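Home | Kitchen | Desk & Home | Reviews | About

Review: the Sundeson desk mat, two months in

January – by the Mapplebeck home desk
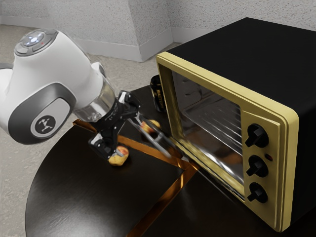
A dark tabletop, rendered.

I love this mat! I bought the large one in charcoal for $52, mostly to stop my keyboard sliding around, and it has changed how I feel about sitting down to work. The felt is thick and quiet, and my wrists no longer rest on a cold edge all morning.

It came rolled up tight, so I left it under a stack of cookbooks overnight and by 8 the next morning the corners were flat. Coffee wipes up if you're quick – I wasn't once, and a dab of dish soap took care of it. Cat hair is another story (keep a lint roller in the drawer).

My old Tirniline mat was cheaper but curled after two weeks. I do wish this one came in green, and the stitching near the left corner is a bit loose. I've already ordered a second for the sewing table.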